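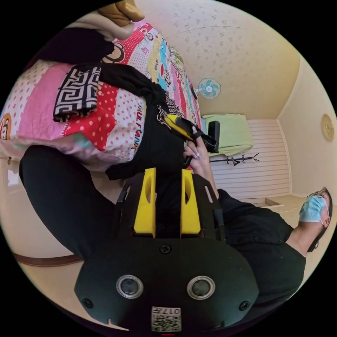
Should you put everything on the bed before you sort it? Every time, and the whole lot of it, bed made first.

I know what the tidy people say. One drawer at a time. One shelf, a cup of tea, another shelf. I did it that way for years and what I got was a very neat drawer next to a room I could not walk through. So, this is me arguing for the bed. Quickly, I have to be out of here by four.

The bed is the only surface in most homes big enough for the truth. The floor is bigger, sure, but you can live with stuff on the floor. I lived with a suitcase on the floor from April until the leaves came down. Step over it long enough and it becomes furniture. You can't step over a bed. Come eleven at night you want to get in, and there is your entire wardrobe looking at you. That's a deadline. Best one I ever had and it costs nothing.

My friend Shabnam Sethi disagrees, and loudly. She says the bed is for sleeping and once you put bags on it you've put the street on it. Fair. Bags go on buses, bags go on bathroom floors. Her answer is a folding table. Mine is a quilt on top that goes straight in the wash after. A busy one too, with cartoons on it or big loud panels, whatever you've got from when somebody was six. Dark clothes show up on a loud quilt. Put a black scarf on a black blanket and you will buy another black scarf. I own four. I know how that happened.

Same goes for plain white, by the way, everyone thinks white would be best. It isn't for me. White bedding makes me careful, and careful is slow. An old kid's quilt you can just throw things at.

Now the black clothes thing. Most of us own mostly black, I'm not going to fight about it. But black clothes in a heap turn into one garment. Leggings, cardigan, the dress with the weird sleeve, all one animal. Pull it apart before you decide anything. Lay each piece long, not folded. Folding comes last. People fold first because folding feels like work getting done, and then they're sorting packages instead of clothes and every package looks worth keeping.

I folded a whole pile of tops once at my old place in Gorkthorpe, beautiful squares, and moved all of them to the new apartment. Wore two. Paid a man with a van to move the rest, up to 40 pounds of stuff I didn't want, up three flights, and he charged by the flight.

Which brings me to bags. Bags are the worst. A bag is never only a bag, it's a bag with things in. Soft ones are the worst of the worst, they fold flat and you think empty, and there's a charger in there and a lip balm from another life. My rule is every bag gets turned inside out over the bed. Straps too. Straps get unwound. If a cord is wrapped round something, unwrap it and see what it belongs to, and if it belongs to nothing, out. I had a drawer of cords at one point I was basically paying rent for.

Maximiliano Insaurralde, who I shared a hallway with for a while, used to keep a bag of bags. Inside it, smaller bag of bags. He told me he needed all of them, different sizes. When he moved to Kondetti he took his clothes in trash sacks becuase he couldn't face opening the bag of bags. I think about that a lot.

What the drawer people get right: energy. If you're sick, or you've got a baby, or it's just been a bad month, don't empty the closet. You'll end up sleeping on the couch beside your own coats. I've done it. Two nights. So pick the day. Morning start, not after lunch. Eat something. Phone in the kitchen. And get another person in the room if you can, doesn't matter how useful they are. Somebody standing there in their shoes makes you faster. They'll pick up a thing and say what is this, and you'll hear yourself give the answer, and the answer is usually so dumb the thing goes right out the door.

I don't hold with the joy question. I've tried it. I held a raincoat and felt nothing, and then it rained. Ask when you last had it on. Ask if you'd pay to have it mended. Zipper's gone on that gray skirt, would you pay 18 dollars for a new one? Then it isn't yours any more, it's just stored at your house.

Someone will write in about small beds. I've done this on a single in a room you had to enter sideways. It works better if anything. You do it in rounds, coats, then pants, then the soft stuff, and the bed has to be bare between rounds. Bare, I mean it. The leftovers at the end of round one are what kills you, they get shuffled up by the pillow "for a minute" and by evening there's a dark lump up there with its own weather. I have slept curled around that lump. Don't.

Shabnam has seen my bed on a sorting day and says it looks like a break in. OK. Hers looks like a store, and her closet still won't close, and she's been at it one shelf at a time since before I met her. She gets to the bottom shelf and the top one has filled up agian.

So tip it out. Shake the quilt when you're done, there's always a sock in it. Bag for the thrift store goes in the car the same day, keys on top so you can't leave without it. Mine's by the door now and it's ten to four.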